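Recording bedroom demos with the hand-held gripper

Cloth is where learning systems go to be humbled, so give yours plenty of examples. At Multthorpe we ask for 100 takes per task, which sounds fine until take 27.

Pick one task and write it down in a single sentence. Start recording, then bring the fingers in slowly.

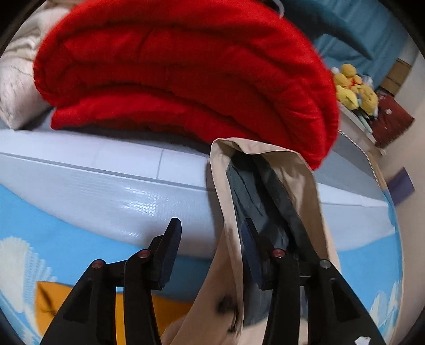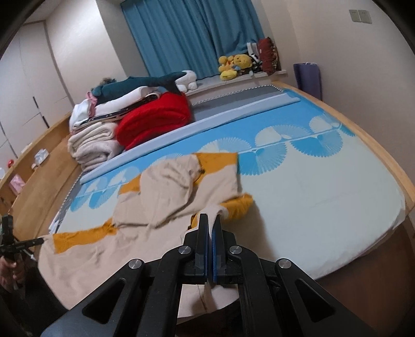

Pinch an edge or a rim, never the middle of a heap. Pause for 2 seconds before you let go. Leave the rest of the bedding alone between takes, however much it bothers you.

Should I delete the takes where I drop the cloth?
Keep them and tag them "miss." Darius Filip sorts them later, and a miss followed by a second try is worth more to the model than another flawless grab. Delete only the ones where you forgot to press record, if you can find them.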